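# Torvik 2 home simulator: the stop that didn't stop

I paid for Torvik out of my own pocket, £88 for a one-seat licence, and I was cross with it by the end of the first week. It has taken me until now to be cross in an organised way.

The pitch is that you load a furnished flat, drop a virtual service robot into it, give it errands and see what it knocks over before you let a real one near anyone's kitchen. I like that idea. I have watched a real mobile base take a chunk out of a skirting board, and I would much sooner it took the chunk out of something that doesn't exist. But a simulator sold for safety work has one job above the rest. When the robot hits something, it has to say so.

## Setting up

Installation was dull and fine. The rooms come from a separate pack called Gruvdale, which you download from inside the program, and the robot's route planning and protective stop come from Prosar, a plug-in that ships with Torvik and is switched on by default. The stop is meant to halt the base whenever any part of the body comes too near a solid object. You set the distance yourself in a box that doesn't tell you the units. They are centimetres. I found that out in the wrong way, by typing a sensible number of millimetres and getting a robot that refused to leave its starting spot.

The manual covers this on the second-last page, in a table headed "Notes".

My errand was a simple one. Start next to the tall units, go across to the desk, find the green apple, come back. There are red apples elsewhere in the room so that it has something to get wrong, and the office chair is pulled up to the desk so that it can't just drive in a straight line and park.

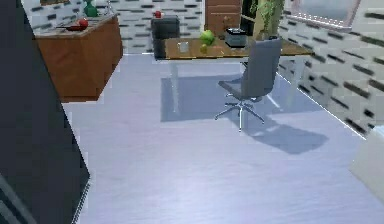 Lakmal Sheikh thinks I'm being too hard on it before I've even started. A cheap simulator that finds half your mistakes, in Lakmal's view, is worth more than a dear one you never open, and anybody relying on one program for a safety decision deserves what they get. I agree with the second part. As for the first, it depends rather a lot on whether you know which half.

## What went wrong

I ran the errand 184 times over several evenings, changing the start angle a little each time and leaving everything else alone. Torvik produces a tidy summary at the end of a batch. Mine was green from top to bottom. No contacts, no protective stops, every run marked "clear".

I didn't believe it. The chair alone should have caused trouble. So I turned on the raw log, which is off by default and lives two menus deep, and ran a small script over it to compare the position of the robot's body with the position of the furniture.

In 37 of those runs the body overlapped something solid. Most of these were brushes with the chair base. The rest were worse: the robot had turned on the spot beside the tall grey appliance and swung its shoulder into the side of it, far enough that a real machine would have been shoving. The stop hadn't fired in a single one. The summary had called them all clear.

It took me a while to see the cause, and I should say that I am going by the logs and by what changed when I changed things. I haven't seen the source. Prosar checks for obstacles along the direction of travel. When the base turns without moving forward, the direction of travel is nothing at all, and the check returns nothing, and the summary reads nothing as good news. That explains the appliance. The chair seems to be a separate fault, to do with thin parts low down being left out of the simplified shape that the stop looks at. You can switch to the full shape in the settings, and the chair contacts then show up properly, at the price of everything running like treacle.

I sent both faults in through the form in January. I had an answer from Keegan Simard in support, polite and fairly quick, saying that turning on the spot was "outside the protected motion set" and suggesting I plan routes without it. I wrote back asking where the protected motion set was described. It isn't in the manual I was given. I got a link to a page that was still being written.

## The bits that are good

There are some, and I don't want to pretend otherwise.

Picking out small targets is decent. Over the whole batch it never once came back with a red apple, which is more than I expected, and it wasn't fooled by the yellow-green pear or lemon sitting near the right one. The raw log, once you have dug it out, is thorough and plainly laid out, and I could read it without help. You can put the viewpoint where you like, close up to an appliance if you want to, and the small stuff stays put: the readout on the steel panel shows a 5 and a -15, and the buttons and the two black knobs are all separate bits you can look at one by one.

The lighting is flat and the walls have a pattern on them that I've come to dislike. Neither matters for my purposes. I mention the walls only as a warning to anybody testing a vision system, because rows of identical dark rectangles going off into the distance are an awkward thing to judge depth against. You may want that. You may also want a plain room to compare it with, and Gruvdale doesn't include one.

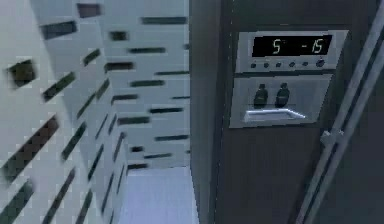
*Words and testing: Diane Ouellet, Plurham. Posted 20 March 2022.*

## Can you work around it?

Partly. If you've already bought it, these are the settings I'd change before trusting a single green line:

- Turn on the raw log and leave it on. It eats disk space.
- Use the full body shape, at least for a final batch.
- Give every turn a touch of forward movement, so the stop has a direction to look in. It feels silly and it does work, up to a point. I repeated the appliance runs this way and the stop fired in most of them.
- Ignore the summary page.

That last one bothers me most. The summary page is what people will print out and show to somebody else. It has a nice big tick on it. Samah Saber borrowed my machine for an afternoon, ran a batch with the factory settings, and came away sure the route was safe, and I can't blame anyone for reading a tick as a tick.

A missed contact in a pretend kitchen hurts no one, and I've been told more than once that I am making a fuss over a few overlapping boxes. The trouble is what the missed contact is for. Somebody takes that route, loads it on to a real base with a real arm, and the first turn beside the real appliance is made with a clean report in the folder.

## What would change my mind

I'd want the stop to treat a turn as movement. I'd want the summary to have a third result, something like "not checked", so that a gap in the testing looks like a gap. And I'd want the limits printed on the page where you buy it. The current sales page says "full-body protection", and I can't square that with what I was told by support.

There's an update promised. The release note mentions "improved rotation handling" and nothing more, and I'll run the same batch on it with the same start angles when it turns up. If the 37 becomes nought, I'll say so.

**For:** clear raw log, good with small objects, easy to install.

**Against:** protective stop ignores turns on the spot, default shape misses thin low parts, summary reports unchecked runs as clear, units missing from the settings box.

**Would I buy it again?** At £88, for route ideas, possibly. For safety work, no, and I have asked for my money back on those grounds. The refund form wants the licence key in capitals, and it rejects the hyphens, so take them out first.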